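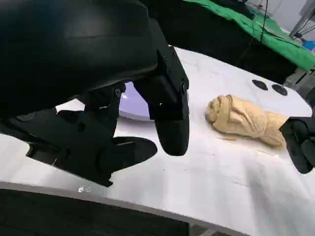 Fig. 1. White table surface.

Furniture and the Home
Lecture 6 notes: The Table

Read these alongside your own notes. If you have no notes of your own, read them twice.

1. Where we left off

Last time we finished with chairs, and several of you seemed relieved. Chairs have opinions about your body. A table mostly waits for you to put something on it. It is harder to write about for that reason, and the reading for this week is thin compared with the chair weeks. Design books love chairs. A museum will give a chair its own plinth and use a table to hold the leaflets.

The working definition for this course: a table is a flat surface held at a useful height, with room for at least part of a person underneath. The second half of the definition matters. A chest is flat on top and people have eaten off chests for a very long time, but there is nowhere to put your knees, so you sit sideways and get a sore back and gravy on your sleeve.

2. The board and the trestle

In a medieval hall in much of Europe, the table was often a loose board on trestles. It went up for the meal and came down afterward, and the floor was then free for whatever came next, including sleeping on it. English still carries the leftovers. "Room and board" is a bed and a table. The board of a company is named for the thing its members sit around.

Fixed tables also existed, and they said something about their owner. If you can afford to leave a large heavy object in the middle of a room all day, you have a room to spare. Keep this in mind when we get to the dining room, which is the same boast with wallpaper.

3. Height

Most dining and writing tables today fall within a narrow band of heights. The drawing in your packet is the Rurnberg table, which stands at 775 mm. That is on the tall side. Sit at one with an ordinary chair and you will feel like a child who has been allowed to stay up.

What you need to look at in the drawing is the gap between the seat and the underside of the top. For the Rurnberg with its matching chair this is 300 mm. Students always measure to the upper surface, then add a deep apron or a drawer, and end up with a handsome table that does not admit thighs. I have marked this drawing mistake every year I have taught the course. I would like one year off.

Standing work is a separate matter. A kitchen counter is higher than a table because you stand at it, and the comfortable height changes with the task. Rolling dough wants a lower surface than chopping, since you lean your weight into it. Very few kitchens provide both. Most people solve this by rolling dough on the table and wiping flour off the mail.

4. Wood, cloth, and the wipeable top

For a long time the everyday kitchen table was plain wood, scrubbed. Scrubbing raised the grain, bleached the top, and took up part of somebody's life. The better table in the better room was polished and then covered with a cloth so that it could not be damaged by being used as a table.

Twentieth century kitchens brought in the wipeable surface: oilcloth first in many homes, then enamel, then plastic laminate. The sales argument was always labor. One wipe and done. Notice that the old surfaces hid dirt in some ways and the new ones put it on show. A coffee ring on scrubbed pine is character. A coffee ring on a glossy pale top is evidence.

White tops deserve a paragraph of their own. White borrows from the dairy, the clinic, and the laboratory, places where you want to see a spill as soon as it happens. It also bounces light around a small room and goes with everything, which is another way of saying that no one had to decide. By 2000 it was the safe choice for offices, rented apartments, and schools, and it has not gone away. The Wovwood catalog pages in your packet offer the same desk in 17 finishes. Look at which one they put on the cover.

Discussion point for section: is a pale surface more hygienic, or does it only make people behave as though it were? Bring an argument. Your grandmother's kitchen may be used as evidence but not as proof.

5. Shape and who sits where

A long rectangle has ends, and the ends get claimed. A round table is supposed to fix this and partly does, although everyone still knows who has the seat facing the door and who is squeezed against the radiator. Square tables work well until a fifth person arrives.

The floor plan we will use is the Munasinghe house, and specifically its ground floor. The table is drawn in the passage between the kitchen and the garden. The architect's notes call this "the heart of the plan." The plan also shows that anyone carrying out the trash has to go past the diners. Both things can be true of a heart.

Trace the routes on your copy in pencil. Mark where a chair is pushed back and see what it blocks. Then do it again for the Westora apartment, where the table folds down from the wall and blocks the front door – a feature, perhaps, if you like long dinners.

6. What tables are used for

Surveys and house plans tend to give a table one purpose. Homes do not. The same top takes breakfast, homework, tax forms, a sewing machine, a jigsaw puzzle that may not be moved, and the argument about the puzzle. When a household gives up its dining room it rarely eats less formally on purpose. More often the papers have simply won.

Older manuals on housekeeping are firm about clearing the table between uses, which suggests that readers were not doing it. Advice of this kind is a useful source. Read it as a list of what people kept doing anyway.

For next week

Read the packet chapter on storage, up to the part on wardrobes. Skip the appendix on hinges unless hinges are your thing.

Draw the table you eat at most often, in plan and in elevation, with the knee gap marked. Measure it. Do not look up the product page and copy the numbers; manufacturers round, and tables get shortened by people with saws. If you eat over the sink, draw the sink.

Drawings go in the tray by noon. The tray is on the table outside my office, under the other things.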